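How do I keep play food from taking over the living room?

Posted by jamlow70

My daughter has 138 pieces of play food (yes, I counted, I was hiding from the dishes) and they end up under the couch every night. One big bin doesn't work because she dumps the whole thing out to find one orange slice. What do you all do?

ostik_mom

We went through this! I put out one small batch at a time and keep the rest in the hall closet. 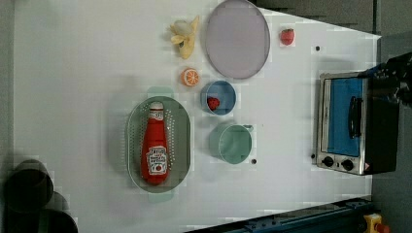
I swap it when she gets bored, usually after about a week, and she acts like it's all brand new — best trick I've got. Cleanup takes us 7 minutes now, singing included.

restrepo_r

Hanging shoe organizer on the back of the door. Clear pockets, low enough for her to reach.

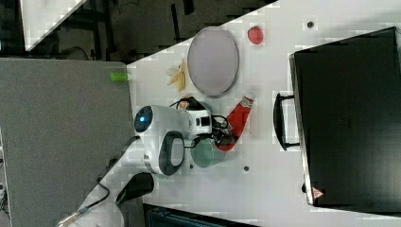 skurkico

Bin with a lid. Sit on the lid.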